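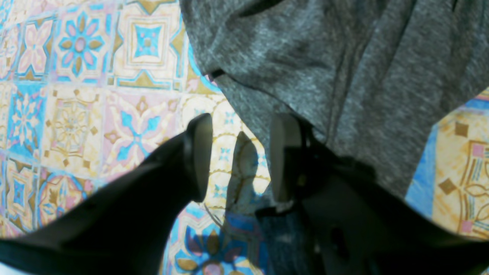
Mwajuma Mwaipopo asked at the April briefing who would sort the garments the Kombo cell leaves behind. The supplier's manual doesn't say. Ours does: you will.

4. Starting a folding run

4.1 Clamp the tablecloth at the table edge and pull it flat.
4.2 Lay one grey garment on the cloth.
4.3 Check that the jaws are open and empty. Stand clear, then press Start.

Caution: keep hands off the table while the arms have power.
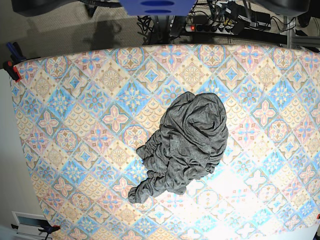 According to Trí Chu, a person folds faster and doesn't need resetting. Log your resets, all of them, so that the claim of 40 garments an hour can be checked.

4.4 After 10 minutes without a finished fold, press Stop and fold by hand.

Note: hand folding counts as work. Enter it on your timesheet.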